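Acta de la reunión de redacción de la revista *Larneo*
26 de diciembre de 2021

**Presentes:** Ilídio Godinho (coordinación, toma el acta), Teresa Rocha (cómic e ilustración) y los demás miembros de la redacción, menos los dos que están de viaje y que avisaron con tiempo.

**Lugar:** sala pequeña de la librería Caldeira.

## 1. Acta anterior

Se lee el acta anterior. Teresa pide corregir una frase del punto sobre la entrevista, donde yo había escrito que el dibujante «rechazó» contestar. Lo correcto es que pidió más tiempo para contestar. Se corrige y se aprueba.

## 2. La portada retirada de «Bollum»

Es el punto por el cual se convocó la reunión. La editorial Skorik ha retirado de las librerías el tomo 3 de la serie «Bollum» después de las quejas de varios lectores por la portada, en la cual un obispo de una iglesia inventada aparece montado en un cerdo. La editorial publicó un comunicado corto, de 4 líneas, en el que lamenta «la confusión» y anuncia una portada nueva para el mes de abril.

Teresa ha leído el tomo entero. Explica que la escena del cerdo está dentro de la historia, en el segundo capítulo, y que la editorial no ha dicho nada sobre esas páginas. Para ella esto es lo más raro del caso: se cambia la portada y se deja el interior como estaba. Quiere preguntar a Skorik si el interior también va a cambiar, y cree que el artículo debe empezar por esa pregunta.

Se discute si debemos reproducir la portada retirada. Hay tres opiniones:

- Reproducirla entera y en tamaño grande, porque el lector tiene derecho a ver de qué se habla.
- Reproducirla en pequeño, dentro del artículo y no al principio.
- No reproducirla y describirla con palabras.

Yo defendí la segunda. Teresa defendió la primera y recordó que en el caso del cartel del festival hicimos lo contrario y recibimos cartas de lectores que no entendían el motivo de la polémica. Después de hablar bastante – quizá demasiado, porque ya eran las ocho – se vota y gana la segunda opción por un voto. Teresa pide que conste que no está de acuerdo, pero acepta el resultado.

También se decide lo siguiente sobre el artículo:

- Lo firma Teresa. Yo hago la revisión de la lengua con ayuda de otra persona, porque en el último número se me escaparon errores de preposiciones.
- No se usa la palabra «censura» en el título. En el texto sí se puede usar, si se explica quién ha decidido la retirada y por qué vía.
- Se escribe al autor de la serie y se le dan 4 días para contestar. Si no contesta, se publica sin su versión y se dice así.
- No se citan comentarios anónimos de las redes.

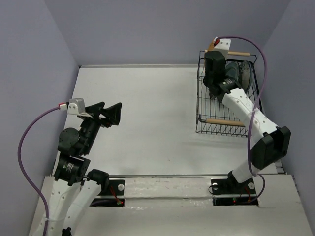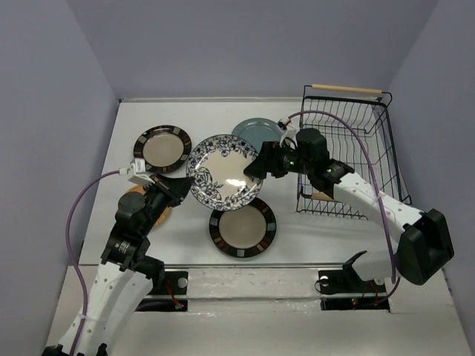

## 3. Concurso de dibujos de los lectores

El concurso recibió 50 dibujos, más de los que esperábamos. El jurado propone publicar una selección en el próximo número y los restantes en la página web.

Hay una duda sobre uno de los finalistas, que es una caricatura del alcalde vestido de bebé. A la mayoría nos parece una broma normal para un cargo público. Una compañera pregunta si las bases lo permiten, y se leen las bases en voz alta: prohíben los insultos a personas privadas y no dicen nada sobre los políticos. Se acepta el dibujo. Para la siguiente edición, Teresa va a redactar una frase más clara en las bases y la enviará a todos antes de publicarla.

El premio sigue siendo de 200 euros en libros, a elegir en la librería Caldeira. La librería pide que el vale se gaste en una sola visita y estamos de acuerdo.

## 4. Cartas de lectores

Llegó una carta larga en contra de nuestra reseña del mes pasado. El lector dice que nos reímos de la gente mayor que lee tebeos. Releímos la reseña y hay un párrafo que se puede entender de esa manera, aunque no era la intención de la persona que lo escribió. Se publica la carta con una respuesta breve. Si hay que cortarla por el espacio, se consulta antes con él.

## 5. Ruegos y preguntas

Se pregunta otra vez por las llaves del armario donde guardamos los números antiguos. Las tengo yo y las dejaré en el mostrador de la librería.

Teresa pide que los textos se entreguen en un solo archivo y con el nombre del autor dentro, no solamente en el correo. Se acepta.

**Tareas pendientes**

- Teresa: artículo sobre «Bollum», preguntas a Skorik, frase nueva para las bases.
- Ilídio: carta al autor de la serie, respuesta al lector, llaves.
- Jurado: lista definitiva de los dibujos para el papel y para la web.

La fecha de la próxima reunión se comunicará por correo. Se levanta la sesión a las nueve menos diez.

Ilídio Godinho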